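How to Set Up a Temporary Kitchen During a Remodel

By Ntombi Hendricks
6 February 2020
31 shares | 4 comments

Our house on Hindside Lane was built in 1867, and the kitchen had been redone so many times that the contractor found three floors stacked on top of each other. We lost the use of it in July and cooked in the dining room until the work was finished. Most of what follows I learned by doing it wrong the first week.

You need a room with a door, at least two outlets that are not on the same circuit, and a path to running water that doesn't go through the work area.
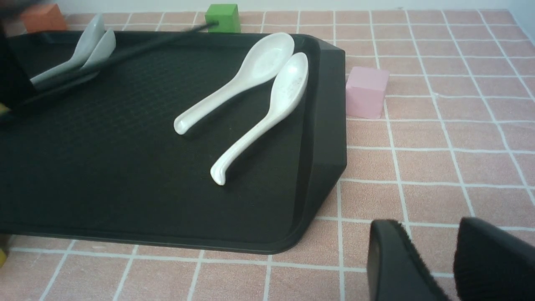
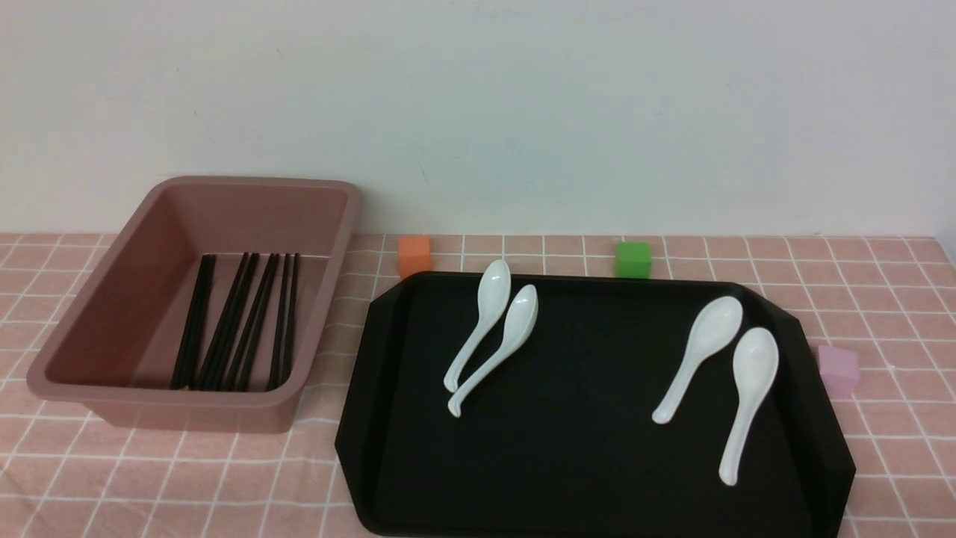 Pick the room first

A dining room or a spare bedroom works well. A basement is fine if it has a laundry sink. Stay out of the bathroom for anything except filling a kettle.

Before you move in, ask the contractor which breakers will be off and on which days. We set up along the north wall of the dining room and found out on the second morning that those outlets were fed from the kitchen. Everything had to be carried to the other side of the room, including a full refrigerator. To check this yourself, turn off the kitchen breakers and plug a lamp into every outlet you plan to use.

Seal the doorway between the two rooms. Plastic sheeting with a zipper is sold for this at any hardware store. Tape it on all sides, including the floor, and put a damp towel along the bottom on days when they are cutting drywall. Cover the return vent too if there is one in the work area, and ask your contractor whether the furnace or air conditioner should be off while they cut.

Work out the power

An ordinary household circuit in the United States is 15 or 20 amps at 120 volts. A 15-amp circuit tops out at 1,800 watts, and you should not load it that heavily for long. The wattage of each appliance is printed on a label on the bottom or back. Write the numbers down and add them up.

A toaster oven, a kettle and a microwave will each use most of a circuit by themselves. Run one at a time. The refrigerator should be on a circuit with nothing else that heats.

Do not use a power strip for anything that heats. If an appliance won't reach the outlet, move the appliance. Older houses may have wiring that can't carry the loads above at all, and in that case have an electrician look at it before the kitchen is torn out. Ours found one outlet in the dining room that had no ground, and replaced it the same afternoon.

Choose what to cook with

We used:

- a single induction burner
- a toaster oven
- a slow cooker
- an electric kettle

We already owned a microwave and hardly touched it. If you don't want to buy a burner, a slow cooker and a toaster oven will get you through most dinners. Induction burners only work with pans a magnet will stick to, so test yours before you buy. I bought a Tanoli burner secondhand and it did the job, although the fan was loud enough that we stopped talking while it ran.

Set the burner near a window you can open. Frying in a room with curtains leaves a smell that stays in them. I took ours down in the second week and should have done it before we started.

Camp stoves and charcoal grills stay outside, well away from the house. That includes the garage with the door open.

Sort the dishes

Take out less than you think you want. For each person, keep one plate, one bowl, one mug, one glass and one set of flatware. Add a cutting board, a chef's knife, a paring knife, a can opener, a colander, a spatula, a ladle and two pans. Everything else goes into boxes before demolition starts.

Label the boxes on the side, not the top. Once they are stacked you won't see the tops. I also wrote the number of the cabinet each box came from, which turned out to be useless, as the new kitchen had different cabinets. Write what's in the box instead.

Wrap glasses in dish towels and you will save on paper and have the towels packed at the same time. Keep spices in one shoebox with the names written on the lids so you can read them from above.

Set up for washing

This is the part that wears people down. We had a bathroom sink too small for a dinner plate, and for the first few days I washed dishes in the bathtub on my knees. I don't recommend it.

What worked was two plastic tubs on a folding table. One holds hot soapy water and the other holds rinse water. Carry both to the bathroom to empty them, half full, never to the brim. Scrape every plate into the trash first. Bathroom drains are narrower than kitchen drains and food will block them. A mesh strainer over the drain costs very little.

Pour cooled grease into an empty can and throw it out when it's full.

Let the dishes drain on a rack with a towel under it and put them away before bed. There isn't room to have them out while you cook.

Plan the meals

Cook and freeze before the work starts, if your freezer has space. Soups and chili freeze flat in bags and thaw quickly in a pan. Baked pasta takes up too much space and most toaster ovens won't take the dish.

Once the work is underway, keep to meals that use one pan. We ate a lot of fried rice, omelets, lentil soup, quesadillas and sausages with cabbage. Buy vegetables that need little washing. Put away some money for takeout as well and decide in advance which nights it's for. Otherwise it becomes every night.

Budget

I set aside $2000 for the temporary kitchen and meals out and came in under it. The electrician was the largest single cost. Next was takeout, then the burner and the folding table. The plastic doorway kit was the best money we spent.

Ask about the schedule

Get the date for the countertop template and the date for the countertop itself. These are two separate visits and the wait between them can be weeks. The sink usually can't be connected until the countertop is in. Our installer, Parel Stone, let us put a sheet of plywood over the cabinets during the wait, and the plumber hooked the old sink up to it for the time being. Ask whether yours will do the same.

When the kitchen is ready, wipe out every cabinet twice before you unpack. Drywall dust settles for days after the crew leaves. Run the new faucet for several minutes with the aerator off, then clean the aerator and screw it back on.

4 comments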